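Rumex list, message 973
From: Gunhild Hauksdóttir
Subject: Re: dock root going brown on me again
November 2024

Wiremu Merrick wrote:

> Hi all, second pot of dock root this fall and second pot of mud. I
> dug the roots out behind the Harawira place, chopped them, simmered
> them for an hour and put in one skein of plain white wool, 100 grams,
> with alum. I wanted that warm butterscotch color people keep posting.
> I got wet cardboard. Do I need more root? Is it my water? My sister
> says it's the pot, but she says that about everything I cook too.
> Also, does anybody still have the handout from the July meetup? Mine
> went through the wash.

Hi Wiremu, and hello to everybody who's been quiet since the sumac argument!

First off, wet cardboard is a perfectly good color and I have a whole hat in it. But I know what you mean, and I think your sister might be right. What is the pot made of? If there's a chip in the enamel, or you're using an old iron thing, that'll drag your yellows toward brown and olive before the wool even gets in. I lost most of a winter to a canning kettle with a rusty spot the size of a pea (I kept blaming the well).

How much root did you use? You didn't say. I go heavy, 400 grams of fresh root to a skein the size of yours, scrubbed until the water runs clear. Really scrub it. Dock roots fork and twist and hang on to dirt in the creases, and I go at mine with an old toothbrush and then split the fat ones lengthwise to get at the rest. The good part is that orangey yellow you see when you snap one. If yours were pale and woody inside, they may have been old plants, and I'd just go dig some younger ones.

Then the heat. I think you cooked it too hard. I soak the chopped root overnight in cold water, bring it up slowly the next morning, and keep it where it steams but never bubbles. Strain it, let it cool down until you can stand to put your hand in, and only then add the wool. Leave it in overnight too if you have the patience. I usually don't, I go out and poke at it in my slippers.

I've had nice results from a second skein in the same bath, paler and a bit more gold. Try that before you dump it! And a pinch of washing soda in a jar of the leftovers will push it toward a rusty pink, though I've never gotten that to last through a summer on the windowsill. Seven jars so far, all faded. If anyone on here has a dock pink that held, please write in and tell us what you did, I would love to be wrong.

As for water, ours is hard and yours is rain, so we'd get different colors even if we did everything the same. Dip a scrap before you commit the skein.

I do have the July handout, the one with the dock and madder tables. I'll type it up this weekend, minus the coffee ring. The alum amount on the back page is a misprint, so please don't use it until you've seen my version.

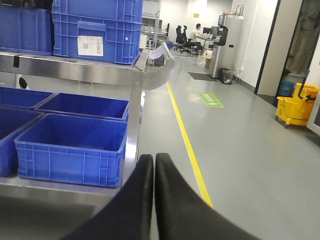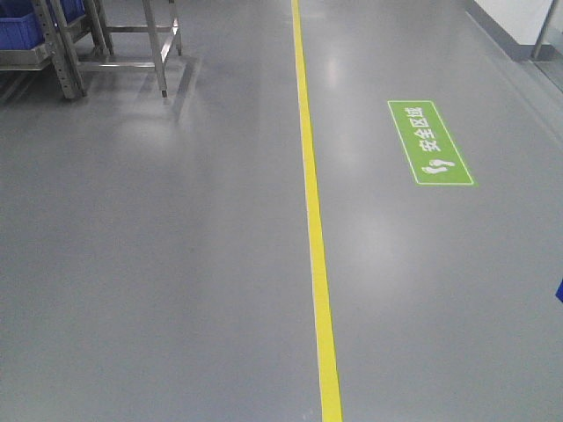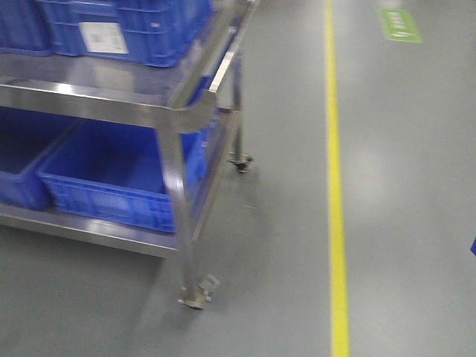 List topics: Roots and barks

Oh, and one more thing before I go feed the dog. Somebody asked me off list whether curly dock and broadleaf dock dye the same. In my pots, close enough that I've stopped sorting them. Curly is easier to dig, with one long root if the soil is soft. Broadleaf fights back, and I bent a good fork on one down by the Sustbridge turnoff. Sorrel I wouldn't bother with, the roots are so skinny you'd be scrubbing until spring.

Wiremu, write back about the pot. And save me a snip of the cardboard one, I'm still short a brown for the blanket.

Gunhild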